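Nusow Finger Kit, second batch

So this is the gripper kit I kept promising! It started as a fix for my own arm at the Flindton shared shop (the old fingers dropped anything smaller than a golf ball) and I ended up making enough parts to sell. You get 2 metal finger links, black pads, the screws and a housing that bolts to the Mindow wrist plate. The whole thing weighs 544 grams, and building it takes me nearly 5 hours with coffee breaks, so you'll probably be faster.

Small stuff is where I think it shines. A little white cone with a rounded tip sits between the pads just fine, and I do all my fiddling over a plain white table so I can find the screws again.
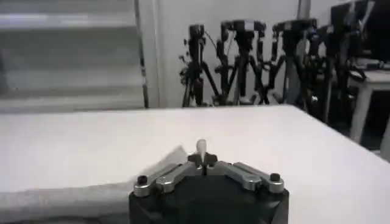 Danladi wrote in to say the pads wore smooth after a couple of months of daily use, and asked whether spares could be had without buying the whole kit. Yes! Spare pads come in packs of 6, and they fit the first batch too.

Wrist plate not included, sorry. Orders placed now go out in March.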